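From: Hamish Whitelaw
To: washolm-roads list
Subject: Re: Route 81 / Tapia Road junction, May crash figures

Joro wrote:
> The county says the new signals at Tapia Road are working. They logged
> 429 incidents on that stretch in the two years before and the number
> has "fallen sharply" since. After the coach and the gravel truck in
> March I think we should take the good news and thank them. Can we
> put something positive in the next letter?

I read the same release and I'm not ready to thank anyone yet.

First, the 429. What is an incident? In the old reports it covered everything from a bumped mirror to a fatal. The form changed over the winter, and as far as I can tell a crash with no injury and no tow now goes on a separate sheet that doesn't feed the total. If that's right, the number would have dropped with no signals at all. I asked the roads office for both sheets and got a link to the press release I was already quoting from.

Second, "since." The signals went live after the March crash, so we're looking at a couple of months, and part of that time the northbound lane was closed. Fewer cars, lower speeds. I'd expect a drop if they had hung a bedsheet up there.

Third, the coach. The release says the driver "failed to observe conditions." Maybe so. The trucks coming out of the Fernura pit still pull onto 81 from a dead stop, uphill, and the signals are too far down the road to do anything for that turn. People on this list have been writing about the pit exit for years. It isn't mentioned once.

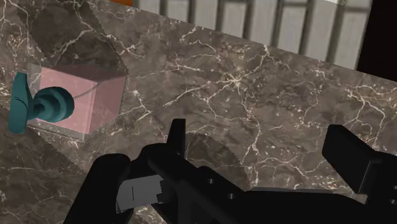 Countertop, brown and gray marble with white veins.

What I would like to see before we print a word:

- the March collision report, the full one, including the truck's brake inspection
- traffic counts for the same weeks, before and after. The county's own figure was 2512 vehicles a day last spring and 2057 this spring, and that gap alone ought to make somebody stop and think
- a straight answer on who signed off on the pit exit

Joro, I know you want to keep the door open with them and I don't mind a polite letter. I just don't want our name under a claim we can't check. If the full numbers hold up I'll write the thank-you myself - and I'll put it on page one.

Does anyone still have the old incident forms from before the change? Mine are in a box somewhere but the last two pages are missing. Scans are fine, send them to me off list.

Hamish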